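Kiltura puts its shared-bench rules in writing

Kiltura's new bench rules for robot cells took effect Friday, all 27 pages of them. The shortest one says hands stay off the table until the arm is stopped and someone has said so out loud.

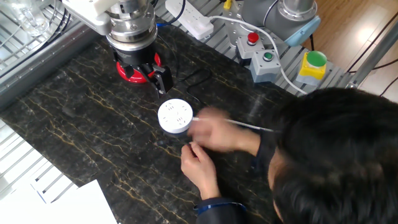
Staff sent in 376 comments on the draft – most of them about rule four, which covers who tidies the cables. Rule four survived, slightly longer. The Jindance site adopts the same text in October, presumably with comments of its own.
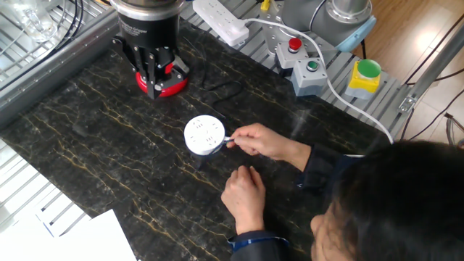 Hand work on a round power socket, with a gripper close by.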